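Section 6: Circulating a Sign-On Letter

Read Section 5 first. If your group hasn't agreed on what it is asking for, no amount of signature wrangling will help, and you will end up back there anyway in a worse mood.

6.1 Before you open the letter for signatures

1. Freeze the text. Save the agreed draft as a read-only copy and put the version number in the footer.

2. Name two contacts. For the Dimitriou Street shelter letter these were Catriona Rennie (signatures) and Anca Avram (press and complaints). Complaints took longer.

3. Pick a closing date and print it at the top. Ours read "Open until Saturday, September 17, 2022." People will still write the following Monday to ask if it's too late.

Note: "Frozen" means frozen. A comma is a change. Someone will have feelings about the comma.

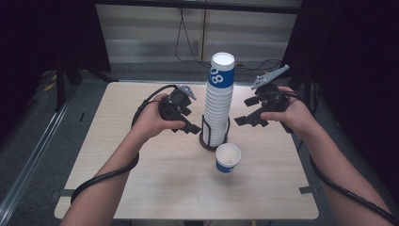
4. Decide who may sign. Individuals, organizations, or both, but keep them in separate lists. A person who signs as "Director, Sudance Tenants' Union" has not signed for Sudance unless Sudance says so in writing.

Caution: Never publish a signer's job title without asking. Some employers read these letters more closely than the people they are addressed to.

6.2 Collecting names

1. Ask for a name as it should appear, a neighborhood, and an email address. Stop there. You don't need a birthday.

2. Offer "name withheld" as a choice on the form. Keep those entries in a separate file that only the two contacts can open.

3. Check for duplicates every evening. The Dimitriou letter reached 1,021 entries, among them 30 from one very committed household — we kept 2, one for each person who lived there.

4. When someone asks to be taken off, take them off the same day and reply with one line. Do not ask why. Do not send the essay you are composing in your head.
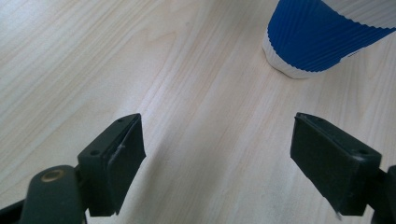

Fig. 6-2. Tabletop and paper cup with a blue sleeve.

6.3 Answering criticism

1. Log each objection before anyone replies to it. A plain spreadsheet will do.

2. Sort factual corrections from disagreements. Corrections get a dated note under the letter. Disagreements get a polite answer, or none.

3. If the criticism comes from people the letter claims to speak for, stop collecting and call them. This happened to the Saltis group in August, and the second version of their letter was shorter and a good deal better.

Caution: Do not reply from the group account after 10 p.m. The account has a password. Give it to a friend who goes to bed early.

Delivery to the addressee, including what to do when the addressee claims never to have received it, is covered in Section 7.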